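White on white: the bed linen gallery

Hello again! Lots of you asked after the linen when I put up the bedroom pictures last month, so it gets a page of its own. I know, I know, a whole gallery of white cloth. But I've been living with piles of the stuff ever since we started getting the guest rooms at Jarnside ready for October, and I've grown very fond of looking at it close up – all those folds and shadows.

Everything is white or near enough. Gianni Pellegrini, who owns the place with me, wanted dark blue for the back bedroom and lost that argument (sorry, Gianni). Click on any picture to see it bigger.

1. Soft folds

Big, lazy folds and one deep crease with a proper dark shadow in it. I like how grey white cloth goes in the hollows, and then the ridges next door look almost bright. If you've ever tried to match two whites from two different shops you'll know what a headache that is! We had samples from Zuvora and Rundier side by side on the landing for a week and they looked different every time I walked past.
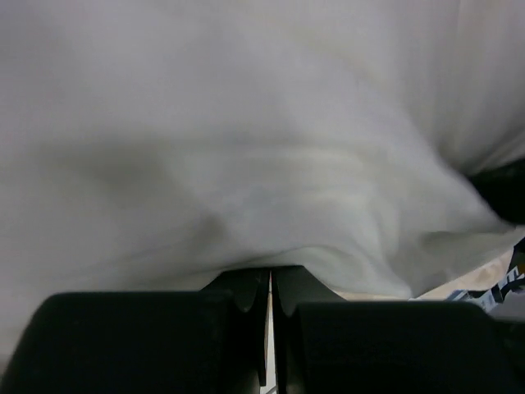 2. The gathered one

All the little creases run out from one pinched spot, and the pleats above it look almost silky. It's thin enough to be a tiny bit see-through as well, and I do love that in summer. In winter I'd want a good blanket on top – the back bedroom faces north and the window there is older than I am.

A few people have asked about ironing. I don't, or hardly ever. I fold the sheets in half with a friend on the other end, give them a good shake and a tug, and leave it at that. The pillowcases do get ironed, usually with the radio on and a lot of muttering.

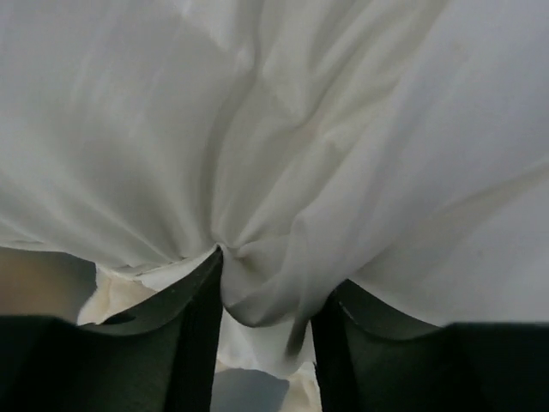 3. Long drapes

My favourite of the lot, so I've saved it for the end. Look at the long crease coming down left of the middle, and the wide pleats sweeping in from the right. I've asked for a print of it for the upstairs hall, 400 mm wide, in a plain frame. Gianni thinks hanging a picture of a sheet outside a bedroom is daft. He may have a point, but the hook is already in the wall.

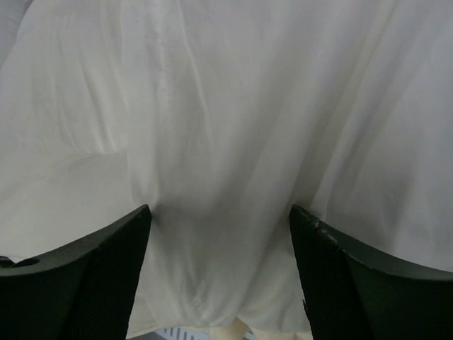
Thin white cloth in long, soft folds. Jarnside, upstairs linen.

Gallery updated 2025-09-05. The towels are next, once I've decided where they're all going to live.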